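共同厨房Havum 利用者定例会 議事録

開催日 11/7/18
場所 Havum 奥の作業室
出席 利用事業者および運営側、計5名
欠席 なし
配布資料 前回議事録、棚の割り当て表、収納用品の見積書

前回議事録の確認
前回の議事録を読み上げ、修正なしで承認した。冷蔵庫の温度記録表の置き場所については、入口側の壁に移動済みとの報告があった。

報告事項
製氷機の清掃は予定どおり完了した。次の清掃は10月に行う。
排水口のふたの交換部品が届いている。取り付けは運営側で行う。
Ahujaより、食器棚の上段に置いている寸胴鍋を持ち帰るとの申し出があった。空いた場所は当面共用とする。

議題 カトラリーの整理と収納容器について
共用のスプーン類が引き出しの中で混ざっており、各事業者の持ち込み品と区別がつかないとの意見が以前から出ている。今回は実際に容器へ移しながら、置き場所と分け方を検討した。

Zadenから、容器はふたのない浅めのものがよいとの意見があった。ふたがあると営業中に片手で取り出せず、ふたの置き場所も必要になる。Clulentからは、製菓用の計量スプーンは共用品と一緒にせず、従来どおり自社の棚で管理したいとの希望が出され、了承した。

容器の候補は、白いプラスチックのもの、透明のもの、濃いグレーの半透明のもの。白は縁の下に細長い持ち手穴があり、棚から引き出しやすい。透明は角の丸い長方形で、外から中身が分かる。濃いグレーは汚れが目立ちにくいが、中が見えにくいのでラベルが必要との指摘があった。

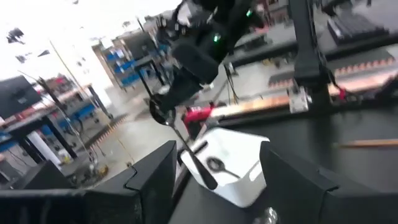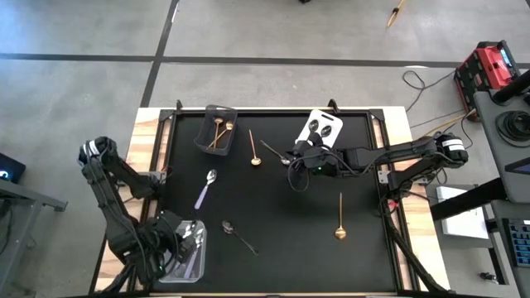 白い容器(上)と透明の容器
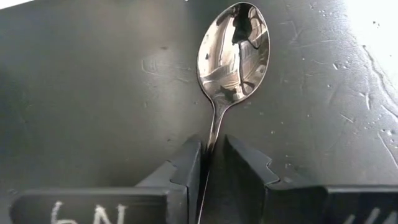
Havum利用者定例会 議事録 第12号 2ページ

議題の続き
透明の容器を共用スプーンの定位置とすることで意見が一致した。白い容器は、柄の長い道具を一時的に置く場所として使う。柄が縁からはみ出すものは通路側に向けない。濃いグレーの容器は洗浄前のものを入れる案と、予備として保管する案があり、決まらなかった。次回まで予備とする。

一つの容器に入れる本数は最大12本とする。これより多いと重なって取り出しにくく、洗い上がりの確認もしにくいとの意見による。入りきらない分は引き出しに戻し、別の袋にまとめておく。

スプーンの区別については、柄に色のあるものとないものが混在している。紫の柄のものがどこの持ち込みか確認したが、出席者の中に心当たりのある者はいなかった。次回までに申し出がなければ共用品として扱う。持ち込み品には各事業者で印をつける。印の方法は指定しないが、食品に触れる部分には貼らないこと。

くぼみの部分に水滴の跡が残ったまま戻されることがあるとの指摘があった。洗浄後は布で拭き、完全に乾いてから容器に入れる。拭き布は流し横の棚に置いてあるものを使い、使用後は洗濯かごへ入れる。自社の布を使う場合は持ち帰ること。

費用
追加の容器を購入する場合の見積額は1個864円。今回は購入せず、手元の容器で運用する。足りないとの声が出た時点で改めて諮る。ラベル用のテープは事務用品の在庫を使う。

その他
Ahujaより、木の棒や竹串が作業台に残っていることがあるので、使った者が片付けてほしいとの要望があった。全員で了解した。
Zadenより、夕方の作業台の利用時間を延ばせないかとの質問があった。運営側で鍵の受け渡しの時間を確認し、回答する。
Clulentの納品用の箱が通用口の脇に積まれている件は、納品の日の朝までに移すこととした。

決定事項
共用スプーンは透明の容器に入れる。
白い容器は柄の長い道具の一時置きとする。
製菓用の計量スプーンはClulentの棚で管理する。
持ち込み品には印をつける。

次回に持ち越すもの
濃いグレーの容器の使い道
紫の柄のスプーンの扱い
作業台の夕方の利用時間

次回の日程は運営側から各事業者へ連絡する。議題の追加を希望する場合は、事前に作業室の連絡帳へ記入すること。

以上

コメント 2件 シェア 5
© 共同厨房Havum 無断転載を禁じます | お問い合わせ | ページの先頭へ戻る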